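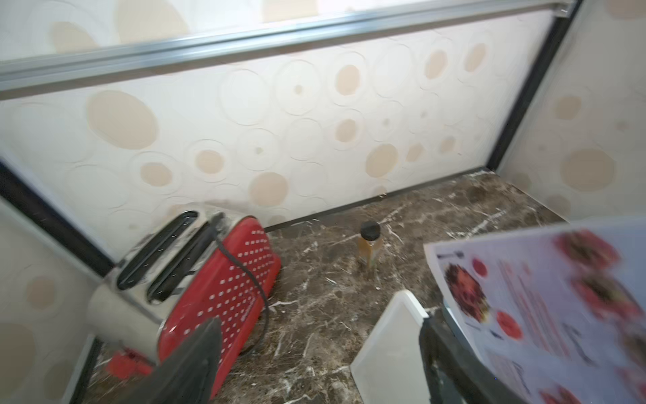 Hervé Baudry
Senior Lecturer in Interior Finishes, Lebrun Technical College

Chapter 13
Estimating Wall Coverings

Most mistakes in a wallpaper order are made before anyone picks up a brush. The room is measured once, in a hurry, and the pattern is left out of the sum. This chapter covers measuring, pattern repeat, and waste, in that order.

Begin with the walls. Measure the width of each one at the top and at the bottom and write down the larger figure. Old houses are rarely square. An alcove counts as three walls, two short and one long, and each needs its own line on the worksheet. A stone counter set into the alcove does not reduce the number of strips, though it may shorten them.

Next, find the repeat, the distance from one point in the design to the same point further down the roll. Large motifs, such as overlapping circles, usually waste more paper than a small sprig or a plain texture. On a room of 484 square feet of wall, a long repeat can add up to 16 percent to the order.

Dark counters and pale paper are a common pairing in small recesses. The joint between them shows every error in cutting, so the lower edge is trimmed in place with a sharp knife and a wide blade.

Worked problem 13.1 uses the Gudeck house, where Dong-hyun Do ordered paper for a hallway and two alcoves. His worksheet is printed on page 115. Read it before going on to the next section, and note where he entered the side walls.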